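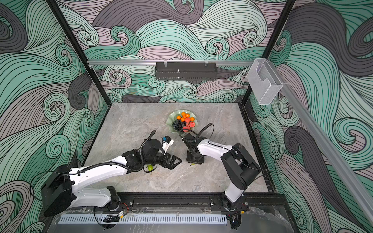
Fruit Losses in Small Retail: Second Progress Report

Prepared for the programme manager by Loan Mạc, project lead, with the storage sections drafted by Hiếu Tạ. Reporting period: September to February.

1. Status

Work package A (baseline losses) is complete. Work package B (storage and handling changes) is running at all participating shops in Vitton. Work package C (guidance for shopkeepers) has started and is behind plan, for reasons given in section 6. Spending is within the agreed budget lines, apart from one transfer requested in section 7.

2. Baseline losses

Loss was recorded by weight at the end of each trading day, using the shop's own scales after a check against a reference mass. Three causes were entered separately: mould or rot, mechanical damage, and loss of saleable appearance (shrivelling, browning of stems, dull skin). Fruit that was marked down and sold was not entered as a loss but was noted on a second sheet.

The baseline contains 173 usable shop-weeks. Weeks were excluded where more than one daily entry was missing, or where the shop changed supplier part of the way through. Exclusions fell mostly in December, when several shops were short of staff.

Grapes lost more to appearance than to rot. Stems browned first and the bunches were then passed over by customers, although the berries were usually sound. Mandarins behaved differently. Losses were low for most of each delivery and then rose sharply once a single mouldy fruit was left in contact with others overnight. Soft stone fruit was recorded only in September and the first part of October, and we do not propose to draw conclusions from it until the summer entries are in.

Mechanical damage was under-reported in the first month. Shopkeepers tended to enter bruised fruit as rot if the bruise had already turned. The recording sheet was changed to ask for the cause the shopkeeper thought had come first, and the entries before that change are flagged in the data file.

3. Storage trials

All shops received Dramevari temperature and humidity loggers, one placed in the back store and one at display height. Readings are taken at intervals of 60 minutes. This is coarse for tracking door openings but is adequate for daily averages, and it extends battery life to cover the whole trial without a visit.

The first finding is that back stores were warmer overnight than shopkeepers believed. In several premises the cooling unit was on a timer set by a previous tenant. Correcting the timer cost nothing, and was done at once in each case with the shopkeeper's agreement. It does mean that those shops no longer offer a clean comparison with their own baseline. They have been moved to a separate group for analysis.

The handling changes under trial are as follows:

Grapes kept in vented covers until display, and not sprayed with water.
Mandarins tipped out and checked on arrival, then again before closing.
Display depth limited to a shallow layer, with refilling from the back store.
Apples and other strong ethylene producers kept on a different shelf from leafy goods and cucumbers.

The second check on mandarins is the change most often skipped. Shops that serve late customers find it difficult to fit in before the shutters come down. We have told them that a check first thing in the morning is acceptable, and the recording sheet now has a column for which of the two was done. The analysis will treat them as separate conditions.

Limiting display depth met with more resistance than expected. Shopkeepers consider that a full display sells and a thin one does not. One of the shops has fitted a raised base under its crates so that a shallow layer looks full. We have copied the dimensions and offered them to the others. Takings for fruit are being collected from shops willing to share them, so that any effect on sales can be set against the reduction in waste.

4. Supply from the depot

The Skallorau depot supplies most of the participating shops and has given us access to its dispatch times. Pallets for the early round are made up the evening before and stand in the loading bay until the vans leave. The bay is not cooled. Hiếu Tạ placed loggers on a sample of pallets in October and again in January. The October readings show a steady rise in temperature through the night, while the January readings show almost none. The depot manager has agreed to hold grapes and berries in the cold room until loading from April onwards. The logger work will be repeated in May to see whether the change has been kept up.

5. Shopkeeper survey

Short interviews were held in the shops, in the language the shopkeeper preferred. Of those who answered, 62 per cent said that they decided how much fruit to order from memory of the previous week, with no written record. Several had begun to use our waste sheet for that purpose. This was not an aim of the project, and it may reduce losses independently of the storage changes. A question on ordering practice has been added to the closing interview so that the effect can at least be described.

6. Delays and risks

The guidance leaflet was due in draft in January. The draft was held back because the advice on mandarins depends on whether the morning check performs as well as the evening one. A draft covering grapes and general storage can be released first if the programme manager prefers. Translation has been arranged and will take the same time in either case.

Two loggers failed through water entering the casing during floor cleaning. They have been replaced from spares, and all floor-level units have been raised. The gap in the record affects one back store only.

The main risk to the next period is turnover of premises. One shop has given notice on its lease and will leave the trial at the end of March. Its entries up to that point remain usable. We do not plan to recruit a replacement, as a new shop would have no autumn baseline.

7. Request for approval

We ask for approval to transfer the unspent part of the travel line to data entry. Travel has been lower than planned because visits were combined with depot rounds. Data entry has been higher because most shops prefer paper sheets to the online form. The transfer does not change the total award.

8. Work planned for the next period

Continue daily recording in all remaining shops.
Complete comparison of morning and evening mandarin checks.
Repeat pallet measurements at Skallorau in May.
Issue the first draft of the leaflet, in whichever form is agreed under section 6.
Begin summer recording of stone fruit and berries.

The data file and the current version of the recording sheet are supplied separately. Queries on the logger readings should go to Hiếu Tạ and all other queries to Loan Mạc.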